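Caderno da oficina de tinturaria, 2025-06-05
Banho de granza, segunda volta, e umas notas sobre a água

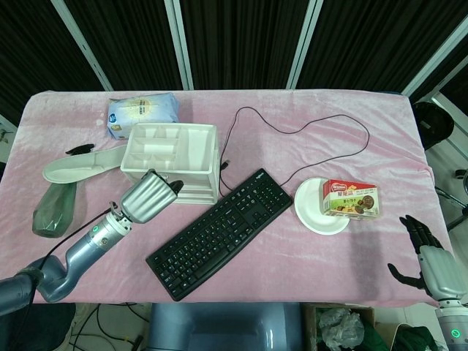 A mesa com o pano cor-de-rosa e a caixa organizadora branca.

Começo por onde fiquei, que foi a meio de uma frase e com as mãos vermelhas até ao pulso. A granza da remessa nova (a que veio da Stiton, no saco de papel) está moída mais grossa do que a anterior e pede mais tempo de molho. Deixei-a de um dia para o outro em água fria e hoje de manhã o líquido tinha uma cor de chá forte, bonita, mas ainda um bocadinho tímida. A Zulmira Godinho passou por cá, meteu o nariz na panela e disse que a mãe dela deixava duas noites e não se falava mais nisso. Tomo nota, embora me custe esperar.

Meadas preparadas: lã merina fina, lavada com sabão neutro e mordentada com alúmen na semana passada, e 4 meadas de lã churra, que são a minha teimosia do ano. A churra bebe a cor de maneira desigual, fica com umas pontas quase laranja e um miolo mais fechado, e eu gosto tanto disso que já me custa chamar-lhe defeito. O Valentin Kälin, que é homem de cores certinhas, não concorda e tem o direito de não concordar.

Temperatura: subi devagarinho até aos 53 graus e ali fiquei. Da outra vez distraí-me ao telefone, a panela passou muito dos setenta e saiu-me tudo acastanhado, uma tristeza de tijolo velho. Desta vez sentei-me ao lado do fogão com o termómetro na mão e o café na outra, e acho que se nota no resultado. Mexi de vez em quando, sem torcer, só a levantar as meadas com a vara e a deixá-las cair outra vez. Para quem pegar nisto depois de mim: a merina feltra se a assustarem, por isso nada de água fria de repente.

Sobre a água. A da torneira aqui é dura, e para a granza isso até ajuda, puxa o vermelho. Fiz um banho pequeno com água da chuva, do bidão do pátio, para comparar, e a amostra saiu mais para o coral, mais leve, com qualquer coisa de casca de pêssego. Juntei uma pitada de giz a metade desse banho e lá veio o vermelho outra vez. Guardei as amostras presas em cartolina com a data atrás, ao pé das do lírio-dos-tintureiros. Peço por tudo que não as ponham à janela! As do ano passado apanharam sol o verão inteiro e agora não servem para comparar com coisa nenhuma.

Tirei as meadas depois do almoço e deixei-as arrefecer dentro do próprio banho. Segundo banho com o que restava: um salmão claro, muito agradável, que a Zulmira quer para o forro dos cestos. Terceiro banho não fiz, já não havia grande coisa na panela e eu tinha as costas num oito. O resto da granza está escorrido dentro de um pano, na prateleira de baixo, e ainda deve dar para tingir uns retalhos de seda se alguém tiver paciência.

Fiquei com uma dúvida que deixo escrita para não me esquecer. Duas das meadas de merina têm uma mancha mais clara onde estava o nó. Ou apertei demais os fios de atar, ou o alúmen não entrou bem ali. Inclino-me para o nó. Na próxima ato em oito, folgado, com fio de algodão, e logo se vê.

Encomendas: a Lenz respondeu que tem cremor tártaro mas só em sacos de 5 quilos, o que nos dava até aos netos. Perguntei se partiam um saco e fiquei à espera. O índigo fica para setembro, como combinado, quando a cuba puder ir para a sala do fundo. O Valentin ofereceu-se para ver o pH todos os dias e eu aceitei antes que ele mudasse de ideias. Falta ainda comprar tiras de papel indicador, as que há na gaveta estão amarelecidas e já não me fio nelas.

Pesagens: a balança anda a marcar a menos quando está muito carregada. Pesei a granza às pequenas porções e somei à mão, as contas estão na folha solta agrafada ao fim do caderno. Se a folha cair, os valores são os mesmos da primeira volta, só mudou o tempo de molho.

Amanhã: enxaguar com água morna, secar à sombra, voltar a pesar. E lavar a panela grande, que hoje já não fui capaz.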